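Open house at Clurholm: nice shelves, thin answers

Reading time: 2 minutes

Print this page | E-mail this page

Clurholm promised "a home you could move into tomorrow." I went in August with 20 other visitors and left unsure who would want to.

The tour starts in the Gatti kitchen, where every drawer closes softly and none of them holds a fork. Our guide said the whole line lasts 300 years with normal care. She meant months, corrected herself, and moved on. I asked about the price of the wall units and was told $2,000, "before options." Doors are an option.

Endik supplies the furniture for the living area. I pushed on a cabinet and it moved. That may be the floor – it was laid in a hurry, judging by the gaps near the entrance.

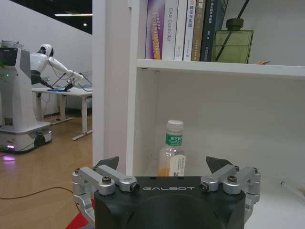

STORAGE & SHELVING

The white bookshelf was the best piece I saw, with a thick side panel and a board that looks up to its job. Then again, it was carrying six books and a green glass reed diffuser. One spine says DAS Controller, and a couple are in Chinese. The compartment underneath was mostly empty. I'd like to see it with my own books on it, the heavy ones, after a winter.

Zuvura opens its rooms next door in the fall. I'll go, and bring a tape measure.

Contact | Copyright Home Visits | Back to top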